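Budgeting for a second handheld gripper: fingers, spares, what else?
Forum: Small Automation > Buying and Planning

shelfbound
Posted Sunday, 9:14 am

We're a small shop in Fukircombe and we record household handling tasks with a handheld gripper, mostly baskets, bins and folded things. I have to hand in an equipment plan in May and I want a second unit on it. The quote I have from Trondeo is 3949 for the handheld gripper with camera mount, one set of fingers and a case. Shipping is extra.

Questions:
Is one set of fingers enough for the first year?
Should I put the money into a second handheld or save it toward an arm?
What did you forget to budget for?

tan_bench
Posted Sunday, 9:52 am

Two sets of fingers minimum. We went through ours faster than planned. It was the pads and the screws more than the fingers themselves. Ask Trondeo if they sell the fingers without the mounting piece. When we bought ours they only sold the whole assembly and that cost us 600 a time.

Also budget for storage. Video fills disks.

lowpayload
Posted Sunday, 10:20 am

I would not buy a second handheld. You already have one. Put the 3949 aside, and next year you are a good part of the way to a used arm. A handheld only gets you recordings. At some point you have to run something on them.

shelfbound
Posted Sunday, 10:41 am

@lowpayload I get that, but we have two people who can record and one unit, so one of them is waiting half the day. An arm also means a stand, a guard and somebody to sign off on it. I priced that last year and stopped reading at the stand.

lowpayload
Posted Sunday, 10:58 am

Then have the second person do labeling while the first one records. That costs you nothing.

prisodholm_lab
Posted Sunday, 11:30 am

Disagree with lowpayload. We tried that split and labeling was always caught up by lunch. A second unit paid off for us within a couple of months. What I would change is the order. Get the table and the lights right first. We spent nearly 2000 on a decent work surface and overhead lighting and should have done it before buying any hardware. Half our early recordings had glare on them and we did them over.

What's your surface like now? And what sizes are the objects? That decides the fingers more than anything.

shelfbound
Posted Sunday, 12:05 pm

White matte top with a wood edge, and the light is soft and even. I'm happy with that part. Objects are mostly soft storage, so woven baskets with a slot for a handle, some fabric boxes. I'd like a narrower finger for the slots, but I don't know if it's worth paying for a custom set.

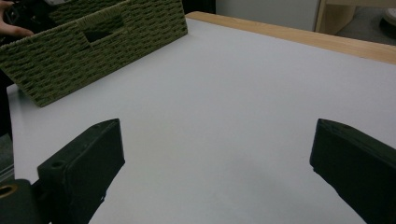 Woven basket on the table, gripper open. These are the dark green fingers.

tan_bench
Posted Sunday, 12:33 pm

OK, that helps. Those are pretty blocky fingers. I'd want to measure the slot before ordering anything. For a rim they should be fine as long as the jaw opening covers it. Get a printed narrow set made locally before you pay Trondeo for custom. A local shop charged us 20 a finger, and if the shape is wrong you throw it out and try again.

lowpayload
Posted Sunday, 12:50 pm

Agree on printing them. Still think the second unit is the wrong buy. If the fingers are what's holding you up on handle slots, two of the same gripper means you're held up twice.

prisodholm_lab
Posted Sunday, 1:15 pm

He said the problem is one person waiting. Fingers are a separate line on the plan and a small one.

One more thing for the list: calibration time. Whenever you change finger shape, plan on redoing it for each unit. It isn't a purchase but it comes out of the same month. We put it in as two days and used all of it.

shelfbound
Posted Sunday, 2:02 pm

Thanks. Plan for now is the second handheld, one spare set of standard fingers, a printed narrow set for each unit, and more disk. I'll measure the handle slots tomorrow before I ask for print quotes. The arm goes on the sheet for next year with no number beside it.

tan_bench
Posted Sunday, 2:10 pm

Put a number beside it. If it's blank they'll read it as zero.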